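Gustwood: a handle maker in Mirness on grip, ash and regular customers

The workshop is at the back of a yard in Mirness, behind a tyre place. The woman who runs it has made and repaired handles under the name Gustwood for 15 years. She does garden tools, kitchen knives, walking sticks and the odd cricket bat. Before that she worked in the packing room at Wullen, the seed merchant, where she first started mending rakes.

"They were throwing them out," she says. "A good steel head, and the handle had snapped. I took a few home and asked my uncle what to do with them. He said ash, and keep the grain running the length of it. I still do that."

Most of the work is ash. She buys it from Woldemariam, a small timber yard up the valley, and leaves it to dry for longer than the yard says she needs to. She makes 62 spade handles in a normal January, when people get their tools out and find what the winter has done to them.

Orders used to come by post or over the counter. Now most of them come by phone, usually as a photo with a ruler laid next to the break. 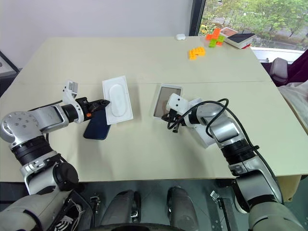 She doesn't mind that, but she would still sooner have the old handle in front of her. "You can see where the hand has been. It goes dark and shiny in one place. If somebody has held it low for 12 years, there's no point sending them one that's shaped to be held high."

Her prices have gone up twice since she started. A plain spade handle is the cheapest thing she sells and a stick with a carved grip is the dearest. She won't do axe handles for people she hasn't met, and she won't paint anything. "Paint gives you blisters. Oil it and leave it alone."

I asked how she decides between a smooth handle and a cut one.
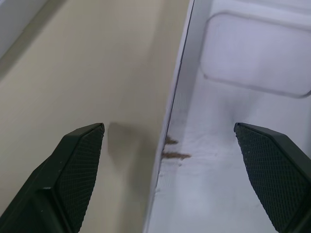 The answer depends on what the hand is doing. A spade handle has to slide through the upper hand, so it stays smooth for most of its length. A knife or a stick has to stay put, and for those she cuts a pattern with a small toothed tool, one set of lines and then another across it. The result is a field of little diamonds, like the fine crosshatch on the black grip pads shown here, where the raised ridges catch a bit of light. She keeps hers coarser on sticks. "Old hands like something they can feel. If it's too fine it fills up with dirt and you're back to smooth."

Cutting the pattern takes her most of a morning, and a slip near the end means starting again with a new piece. She keeps the spoiled ones in a bucket by the door and burns them in the stove.

She has been asked to take on bigger jobs. A garden chain wanted 3000 trowel handles, all the same, and she turned it down after a week of thinking it over. "I'd have needed another lathe and somebody to stand at it. And I'd have been sick of trowels."

What she would like is more light at the bench end, and a dry place for the timber that isn't her own hallway. The landlord has said he will look at the roof. In the meantime there are two hoes and a bread knife waiting on the shelf, all promised for Friday.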